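소식지 3/18/26

Engelbrecht 작업장 공개일에 다녀왔어요

지난번 소식지에서 가겠다고 큰소리쳐 놓고 길을 두 번이나 잘못 들어서, 시작 인사는 통째로 놓쳤습니다. 그래도 본론은 다 봤어요! Engelbrecht가 Jelar 프로젝트를 외부에 여는 건 이번이 처음이라는데, 신청자가 125명이나 몰려서 조를 나눠 들어갔고 저는 맨 마지막 조였습니다.

주제는 로봇으로 하는 컴퓨터 분해와 조립. 저는 막연히 나사나 몇 개 돌리겠거니 했는데, 보드 위까지 그리퍼가 들어가더라고요. 제가 제일 오래 붙어 있던 자리도 CPU 소켓 쪽이었습니다.
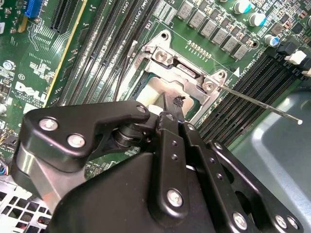

집에서 CPU 한 번이라도 갈아 보신 분은 아실 거예요. 소켓 고정 레버 누를 때 그 불안한 느낌 (저는 아직도 숨을 참습니다). 사람은 손끝으로 힘을 가늠하는데 로봇은 그걸 어떻게 하느냐고 물었더니, 담당 엔지니어분이 힘 제어 얘기를 한참 해 주셨어요. 절반쯤 알아들었습니다. 접촉하는 순간에 속도를 확 줄이는 게 요령이고, 그 구간을 맞추느라 동작 설정을 327번 고쳤다고 하네요. 듣기만 해도 피곤한 숫자죠.

자리를 조금 물러나면 작업대 전체가 보입니다. 옆으로 눕힌 데스크톱 본체 위로 팔이 내려오고, 본체 왼쪽에는 회색 고정판이 놓여 있어요. 받침 블록 모양이 제각각이라 뭐에 쓰는지 물어봤더니 부품을 잠깐 세워 두거나 끼워 두는 용도랍니다. 홈 간격은 Virance라는 설계 도구로 잡았다고 해요. 이런 거 하나 책상에 두고 싶다는 생각만 계속 했네요.
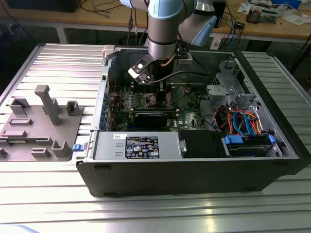
읽는 시간 3분

질문 시간은 55분이었는데 그것도 모자랐습니다. 가장 많이 나온 질문은 역시 "사람보다 빠른가요?"였고, 대답은 시원하게 "아니요"였어요. 지금은 속도보다 같은 동작을 같은 위치에서 되풀이하는 쪽에 집중하고 있답니다. 케이블이 제일 골치라는 얘기도 재미있었어요. 보드나 슬롯은 늘 제자리에 있는데 전선은 본체마다 휘어진 모양이 달라서요. 제 책상 밑을 떠올리니 바로 이해가 됐습니다.

메모리 슬롯 얘기도 적어 둘게요. 양쪽 걸쇠를 다루는 순서, 그리퍼가 들어가는 각도, 옆 부품에 닿지 않게 피해 가는 길까지 전부 따로 정한다고 합니다.
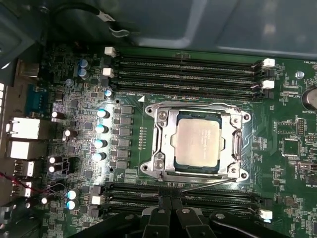
소켓 위아래로 비어 있는 메모리 슬롯과 그리퍼

나오는 길에 Gorkero 쪽 부스에도 들렀는데 여긴 중고 본체 부품을 분류하는 곳이라 분위기가 또 달랐어요. 안내 책자를 두 권 챙겨 왔으니 필요하신 분은 답장 주세요. 선착순입니다!

다음 공개일은 6월이고 자리는 195석으로 늘린다고 해요. 신청 페이지가 열리면 여기에 바로 올리겠습니다. 주차장은 좁으니 버스 타고 가세요, 진짜로요.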